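Setting Up Your Trinik Countertop Dishwasher
Section 3: Your First Loads

Welcome back, and well done on getting the hoses connected! This section takes you from an empty machine to your first clean supper dishes, and you can take it as slowly as you like.
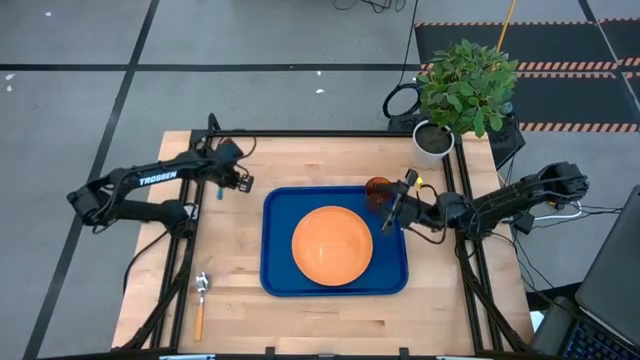
3.1 The empty rinse

Before any dishes go in, please run the machine once with nothing inside. It clears out the dust that settles in the tub during packing and shipping.

1. Open the water tap fully and check that the drain hose is still hooked over the edge of the sink.
2. Take the racks out, wipe them with a damp cloth, and slide them back in until they click.
3. Close the door firmly, turn the dial to RINSE, and press START. The cycle lasts 10 minutes.
4. When you hear the chime, open the door a crack and let the steam drift out.

Note: A little water left in the bottom of the tub is perfectly normal - it keeps the seal soft between washes.

3.2 Loading plates and cups

5. Scrape off leftovers, but don't bother rinsing. A bit of sauce is no trouble at all.
6. Stand plates in the lower rack facing the center, with a slot left open between the deeper ones.
7. Set cups upside down in the upper rack, tilted slightly so that water can run off the base.
8. Give the spray arm a gentle spin with your finger. If it bumps into something, move that piece over and try again.

Caution: Check the underside of plastic dishes for a dishwasher-safe mark. Lightweight pieces belong in the upper rack only, well away from the heating element.

3.3 Choosing a wash

DAILY takes 44 minutes and suits most family meals. GENTLE takes 30 minutes and runs cooler, so it's the one to pick for children's dishes and anything thin. Our tester Jolien Boersma uses it for nearly everything, and we can't say she's wrong!

Caution: Never pour dish soap into the detergent cup. Even a small squirt can push foam out under the door and across your counter.

If the START light blinks twice, the door isn't fully shut. Press on both upper corners and try again, then turn to Section 4 for the other light signals.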